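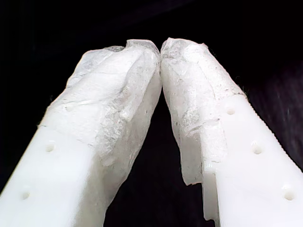
Fig. 1. Gripper fingers with coated tips, closed, against a dark background.

Kekcombe Tray Sorting Demonstrations
Data card, release 2

Summary

Kekcombe is a set of teleoperated tabletop episodes recorded with a low-cost arm and a two-finger gripper. It was collected to test whether a policy trained on one fingertip surface transfers to another. The task is picking small household items and placing them in, or moving them between, the compartments of a divided tray. The release holds 3676 episodes, of which 219 are reserved for evaluation and should not be used for training or model selection.

Fingers

The printed fingers are the stock Wercombe pattern, with round holes through the flat faces. The upper part of each finger carries a translucent whitish pad. The pads have a rough, uneven surface and irregular edges, and they were not trimmed to a common shape. Contact between the closed tips is therefore not planar. Users who model the gripper as two parallel plates will see an offset in estimated grasp width, mostly on thin objects.

Pad condition is logged per session in the field pad_state with the values new, worn and replaced. It was set by the operator by eye. No thickness measurement was taken.

Task setup

The tray is black and has two compartments on the left and one long compartment on the right. Its position on the tabletop was changed between sessions and is not fixed within the set. Objects include wrapped snack bars, white rings similar to small tape rolls, and short printed parts. An episode begins when the operator enables the arm and ends on a key press. Episodes run to at most 700 control steps.

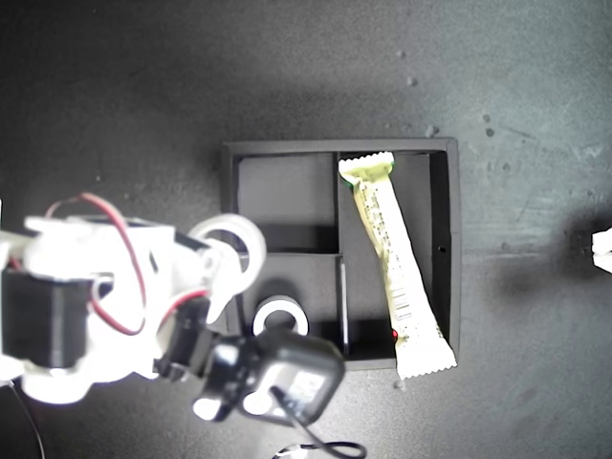 Fig. 2. Tray with a wrapped bar in the long compartment and white rings at the left, arm entering from the left side.

A placement is labeled full if the object lies entirely within the compartment walls, partial if any part rests on or over a wall, and miss otherwise. Long wrapped items produce most of the partial labels. For the evaluation episodes the label was assigned twice, in separate passes, and disagreements were resolved in favor of the stricter label.

Baseline

The reference policy is Bautista, an action-chunking model with a single image encoder shared across views. It was trained on the training split only, with no pretraining on other arms. On the evaluation protocol it reaches 59 percent full placements. Partial placements are not counted as success. Rings are the easier class for the baseline. The most frequent error on bars is a correct grasp followed by release at the wrong angle.

Scores from release 1 are not comparable. That release counted partial placements as success and used a shorter step limit.

File layout

episodes/ holds one folder per episode with image streams, joint positions, gripper command and timestamps.
splits/ holds train and eval lists as plain text.
labels/ holds placement labels and pad_state.
tools/ holds the loader and a converter to the Polevura format.

Known issues

Bright white parts of the arm and fingers are overexposed in some views. Exposure was locked per session and was not corrected afterward.
Cables cross the lower part of the workspace in some episodes and can enter the tray region. No masks are provided.
Gripper command and measured gripper position differ under load. Use the measured value for grasp width.
Early sessions lack pad_state. The loader returns an empty string for these.

License

Data and labels are released for research use. The loader and converter are under a separate permissive license, see tools/LICENSE.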